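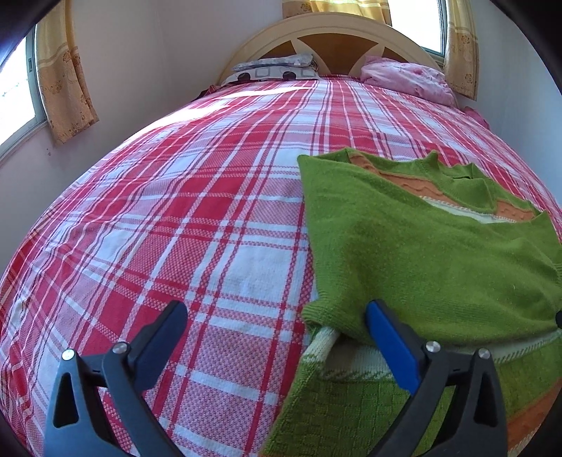
Archivado en: Cuaderno de taller / Punto y prendas

Miércoles, 17:40

¡Por fin le dedico un rato al jersey verde! Llevaba desde septiembre queriendo apuntar cómo está resuelto el paso de un punto a otro, y es una maravilla. La banda naranja que bordea el cuello lleva un relieve de trenza y el canalé del cuello se levanta con mucho cuerpo. Más abajo, franja blanca ancha rematada con puntadas inclinadas en verde y blanco, y después el verde oscuro en punto de cesta, con unos cuadritos que me tienen enamorada.

Pasarlo a muestra:
- Cesta: 40 puntos de ancho, agujas del 4. Probar primero con la lana de Sorkau, que marca mejor el relieve.
- Trenza naranja: Shota Morikawa propone cruzar cada seis vueltas. Yo la haría cada ocho, a ver quién gana.
- Puntadas inclinadas: ¿bordadas al final o tejidas? Preguntar a Dennis Nyamweya, que hizo algo parecido en el chaleco Narnstead.

Doblado: sobre la colcha de cuadros se extiende de lujo y no hace falta despejar la mesa. Mangas hacia dentro, puños planos, nunca colgado (el chaleco cedió cuatro centímetros en la percha, qué disgusto).

Lana en el armario: 200 g de naranja, 188 g de verde oscuro. El blanco hay que pedirlo a Sandhu antes de que acabe octubre.

Queda pendiente medir el cuello y lavar la primera muestra. ¡Qué ganas de empezar con la cesta!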